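The table at the back of the Melholm hall

Tumelo Molefe has run the lost and left-behind table at Melholm for three years. It stands at the far end of the hall, against the curtain, and most people who use the building walk past it without asking what it is for.

Melholm is a community hall with two rooms, a kitchen and a car park that floods at one corner. It is used by a playgroup, a puppet theatre, a choir, two dance classes and whoever books it for a birthday. All of them leave things.

"When I started there was a cupboard," Molefe says. "You opened it and it came out at you. Coats mostly, but food as well, and nobody had looked at the bottom of it for a long time."

She emptied the cupboard in January, over two evenings, with Pieter Zwane, who looks after the bookings. They wrote everything down in an exercise book as they went. The last line on the list was number 67, a single roller skate. The rest included umbrellas, lunch boxes, a bag of marbles and a christening shawl, which was claimed within the week.

Zwane wanted to put the lot in crates with lids. Molefe did not.

"If it's in a crate you have to know it's there," she says. "If it's on a table you see it when you come in to put the chairs out. That was my whole argument."

The table came from the smaller room. Molefe covered it with an offcut of blue-green material that had been rolled up behind the stage. She chose it mainly because small things stay where they are put. It does collect fluff, and she goes over it with a stiff brush when she has time.

Things are set out flat, with space between them if there is room. Molefe does not sort by type. She has tried it, and found that half of what arrives does not belong to any type.

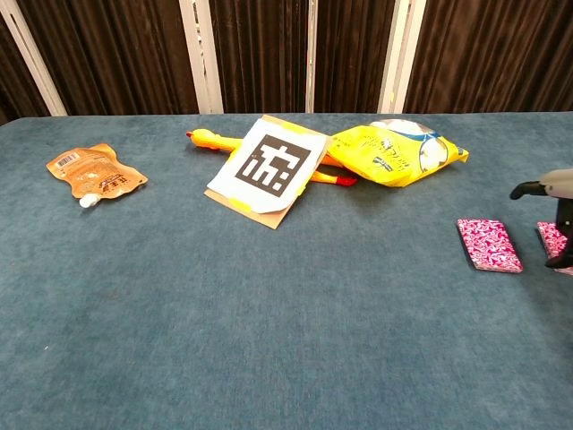

On the table: an orange pouch, a rubber chicken, a yellow snack bag and a patterned box.

The rubber chicken has been there longest, and Molefe is fond of it. She asked the puppet theatre first. They said it was not theirs, but asked to be told if it went unclaimed.

"I thought a child would come back for it," she says. "It's quite a big thing to forget. You'd notice going home without it."

Food and its wrappers are the one subject on which she and Zwane still disagree. Zwane would throw away every packet on the night it was found. Molefe prefers to leave packets out until the next session, in case they belong with something else or somebody has kept one for a reason.

"Pieter says a crisp packet is a crisp packet," she says. "But we had a woman in who wanted a wrapper back. Her son was collecting them for school. So now I leave them one session and then they go."

"It was one wrapper," Zwane says when I put this to him. "I've swept up a lot more than one."

He does agree that the table works better than the cupboard. Fewer people ring him at home. He used to get calls late in the evening about gloves, and he would have to drive over and look.

Boxes are easier. They stack, they can be wiped, and people come back for them. Molefe does not open a closed one if she can help it. If nobody has asked after a month she looks inside for a name, and if there is no name she puts it back for another month.

What is left at the end goes to the Dukby charity shop, apart from anything the playgroup can use. Coats go first, before the cold weather, and single shoes are kept until Zwane loses patience with them.

The exercise book is still in use. Each line has a description, the place where the thing was found and, if all goes well, a signature. Molefe's descriptions are short. One reads "scarf, long". Another reads "hat, was wet".

I ask whether she has ever lost anything at the hall herself.

"My reading glasses," she says. "Pieter wrote them in the book. I had to sign for them."

The table can be looked at whenever the hall is open. Anyone who thinks they have left something should ask for Tumelo in the kitchen before the choir starts, as she sings alto and cannot come out once they have begun.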